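Plirkden test kitchen, notebook 7
Jul 26, 2020

Steamed date pudding, third try. Present: me and Si-eun Bang. Shivam Yadav came after lunch for the tasting only.

Starting point is again the card from the Fliltville church cookbook, printed in 1940. The card gives flour, suet, dates, brown sugar, one egg, "milk to mix" and "soda, some". For the time it says only "steam till done". We keep the suet out, as decided last time, and use cold butter grated on the big holes.

What was wrong with the second try, so we have it in one place: the top was good, the middle was heavy and a bit yellow, and it tasted of soda. Si-eun thinks the soda was put in dry and not well mixed. I think we had also too much of it. Both can be true.

Changes today:
Dates 400 g, chopped small, hot water over them until just covered, soda stirred into the water while it is still hot. Left to stand until I could keep a finger in it.
Soda cut to one level teaspoon (was a heaped one).
Flour from Dobson, the plain one, sifted two times.
Butter kept in the freezer until the last moment.
Pinch more salt.
No milk at all. The date water is enough. I had the milk ready beside me and did not need it.

The mix was darker than before and looser, it fell from the spoon in a slow lump. I was worried and wanted to add flour. Si-eun said leave it, we are testing this one and we can be worried later. So I left it.

Divided in two basins. Basin A went in the ordinary pot with a saucer at the bottom, water to half the side, lid on, low simmer. Basin B went in the Bultix slow cooker on high, also with water to half. Both covered with baking paper with a fold in the middle, then foil, then string. My string on B was not tight. Si-eun did it again for me and showed the knot, and I will never remember the knot.

Basin A: looked at it after 60 minutes, skewer came out with wet mix on it. Topped up the water from the kettle. Looked again after another half hour, nearly clean. Took it out fifteen minutes later, clean.

Basin B: skewer was still wet when A came out, so we left it going until Shivam arrived, and then a little more while we ate A. Water did not need topping up one time. This is the big advantage of the Bultix, you can forget it. The disadvantage is that the lid drips. There was a puddle sitting on the foil and a little had gone in on one side, so B has a pale sticky patch there. Next time a clean tea towel under the lid, and the ends folded up on top so they hang nowhere near the heat.

Tasting, basin A: good. No soda taste. Crumb is even from top to bottom and the dates have mostly melted in, with a few soft pieces. Si-eun would like more pieces. Shivam would like it sweeter, but he says this for everything. I would not touch the sugar, the sauce will come over it.

Tasting, basin B: softer, more like a cake which somebody poured tea on. I thought I would not like it and then I had a second piece. Colour is deeper. The sticky patch is not nice, I cut it away.

Sauce: butter, brown sugar, cream, salt, boiled for three minutes. Split a little at the edges when it stood. One spoon of hot water and whisking brought it back. Write this in the recipe, people will have the same trouble at home.

Questions still open:
Can the dates be soaked the evening before? Then the soda must go in when? I would say in the morning, with fresh hot water, but I have not tried.
Does it freeze? Half of A is wrapped and in the freezer, labelled, bottom drawer. Please don't eat it.
Orange peel – Si-eun says yes, I say the card has no orange. To discuss.
Small basins for single portions. We have only four of the right size and one has a chip in the rim.

If the recipe is to be in the November leaflet, I need the final text with cup measures as well as grams. Shivam will weigh a cup of chopped dates three times and take the middle number, because my cups and his cups never agree.

Shopping for the next try: dates, string, foil (the wide one), butter, a second skewer. The flour is enough.
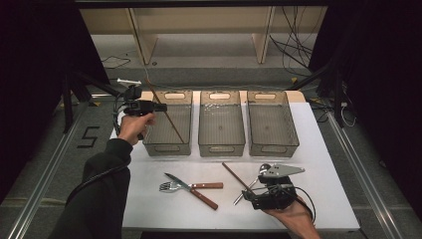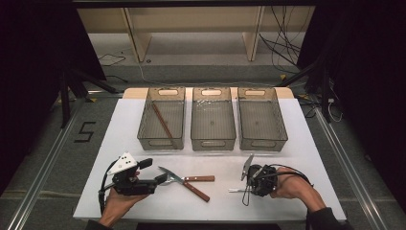

The three smoky-grey bins on the white table. In the second photo there is a chopstick in the left one.

Next try: basin A method only, bigger date pieces, the same soda. B again when there is a towel for the lid. The pot still has a ring of lime inside, I have left it with vinegar in the sink.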